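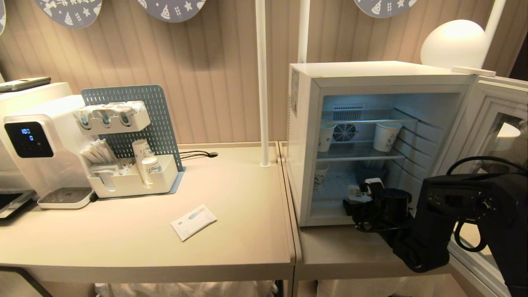 Druvon's admin on the page layouts she deleted

Seraina Koller has run the CRM at Druvon for four years, and in that time she has been thanked twice. One of those was meant for the person at the next desk.

When she took over, the contact record had 61 fields on it. "Three of them were called Region," she says. "They didn't agree with each other. Sales used the second one, except in Skarthorpe, where they used the notes box."

Her first move was to hide fields and wait for complaints. She took away 10 on a Monday night and heard from one person, Emmett Van Dusen, who wanted Fax Number back. He got it. "Emmett sells to people who fax," Koller says. "I don't ask." 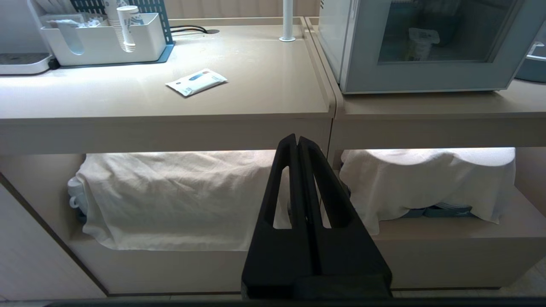
The harder job was validation rules. Her predecessor had made the close date required on every new lead, so the reps typed in December 31 and got on with their lives. "We had a wonderful forecast for New Year's Eve," she says. She dropped the rule and now asks for the date only once a quote goes out.

Does she miss anything from the old setup? She thinks for a while. "The picklist for lead source had an option that just said Other Other. I kept that one — it's our third most popular."

Next up is the duplicate merge, planned for October. Koller has a spreadsheet for it, and a spreadsheet of the people who have asked her not to touch their accounts. The second one is longer.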